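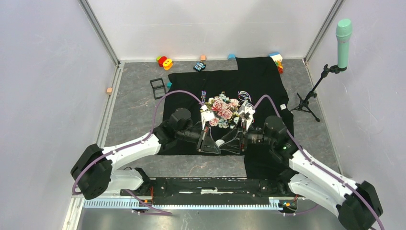

The Cleseo Bidulow is an enclosed work area for the inspection, folding and finishing of garments and other small textile goods. It is supplied with a patterned work surface, two side walls and a back wall. Dark fabrics are often the most difficult to examine, and a black cloth on the gray stone pattern, with pale walls on three sides, keeps a clear outline from the front of the unit. Metal profiles run down the rear corners, where the walls meet.

14/06/2019 | Cleseo Product Office
Reading time: 2 minutes
31 shares | 2 comments

The unit is intended for textile workshops, schools and garment care departments that need a defined area for one piece at a time. The walls keep sleeves and hems from sliding onto neighboring work. They may be wiped with a soft cloth and mild soap. Scouring powders should not be used on the walls or on the work surface.

Garments with a printed front should be laid out flat with the print facing up and near the middle of the surface. A floral design with fine lines should be checked before the garment is folded, as a crease through the print is harder to remove afterward. The fabric may hang over the front when the piece is longer than the surface is deep.

The Bidulow is available in two versions. The standard version is priced at $2,325. The extended version, at $3,049, includes a second work surface and a storage cover. Both weigh 65 pounds without packaging and should be lifted by two persons. Orders placed through Culoteck, our distributor, are delivered to the ground floor only.

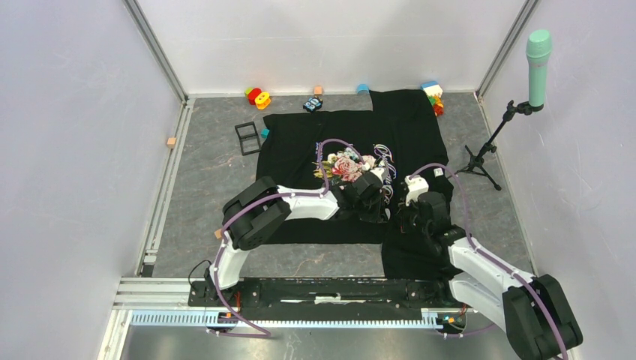 Aleksi Miettinen asked in the comments whether the work surface can be replaced separately, and whether a replacement from the extended version would fit a standard unit bought last October. He added that his department handles mostly black cotton and would prefer to keep the same gray pattern.

Cleseo confirms that replacement surfaces are sold separately and are the same size in both versions. The gray pattern remains in stock. Requests should state the serial number, found on the label beneath the unit, and should be sent to the parts office in Tsakiris. Walls and corner profiles may be ordered from the same office.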